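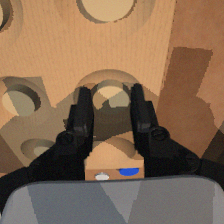

Lecture 5 is my favorite one of the whole course, because we get to spend all of it on a failure! Last time we built a peg-in-hole task in simulation, trained a policy on it, and felt pretty good about the learning curve. Today we look at what happened when the Stindix team did the same thing and then moved to a real arm. Keep one question in your head as we go: how does the controller know it is holding anything? Look at the small tan block down between the two black fingers. The fingers stand on either side of it, their shadows fall right across the hole in the board behind it, and from this viewpoint you would happily say "grasped." Your eyes can't tell you the contact force. Neither could theirs, and that is where the trouble started.

Background

Stindix was a student project run by Elango Achari, who has kindly let me use his logs and his very frank write-up dated 03/06/2021. The goal was to pick up a block and place it in a matching recess. Training was done in a simulator called Plevirer, and the real arm was driven through a control layer called Jatoi. You don't need to know either one in detail. What you need is the grasp check, and it fits on one line:

grasped = (finger gap < block width + tolerance)

So if the gap is small enough, the controller decides it has the block and moves on to the lift. Simple, fast, and it worked beautifully in simulation. Over 2000 simulated trials the team logged no dropped blocks at all. Write that down, we're coming back to it.

What went wrong

On the real arm everything ran fine until trial 624. The fingers closed a little high, missed the block, and kept closing on air. The gap became small, then very small. The check came back true. The arm lifted nothing, carried nothing across the board, and pushed down to insert nothing. The fingertips met the board with no block between them and the arm, and the position controller did exactly what position controllers do when they can't reach the target: it pushed harder. And harder! The log shows the commanded position going lower while the measured position stayed put, for 885 milliseconds, until the drive tripped on overcurrent.

One fingertip cracked and the board got a dent. Nobody was hurt. There was a student reaching toward the stop button at the time, though, and her hand was inside the guard line. Please take that part seriously. The guard line was tape on the floor, with no interlock behind it.

Three faults, one crash

1. The check was one-sided. A gap smaller than the block should mean "missed," and the code read it as "held." You need a lower limit as well as an upper one:

grasped = (block width - tolerance < finger gap < block width + tolerance)

2. There was no force limit on the insertion move. The only thing that stopped the arm was the overcurrent trip, and that is there to protect the motor. It doesn't care about your fingertip or your hand.

3. The simulation could not show the failure. In Plevirer the block started in precisely the same pose every time, so the fingers never missed. Remember those 2000 clean trials? They were the same trial, run 2000 times.

I love the third one (as a teaching case, I mean, Elango did not love it). A good rendering makes it very easy to trust a simulator. Wood grain and nice shadows say nothing about whether the contact model is any good or whether the starting conditions ever vary.

The fix

The team added the lower limit and a force threshold on every downward move. They randomized the block pose at the start of each simulated trial, and the old grasp check began failing in the simulator almost right away, which was great news. They also put in a test mode called Wivitz that removes the block on purpose and confirms that the arm refuses to lift. The tape line was replaced with a gate switch wired to the stop circuit.

One gap remains. The two-sided check still passes if the fingers jam on something else that happens to be as wide as the block. Think about which sensor you would add and where you would put it.

For next time

Take your own grasp check from the lab and find one physical situation where it returns true with no block in the gripper. Write half a page on how you would make that situation happen in simulation. Bring a printout, we'll swap them and try to break each other's checks. Anyone working on the real arm in March needs the safety form signed before touching the controller, and that includes people who signed one last term.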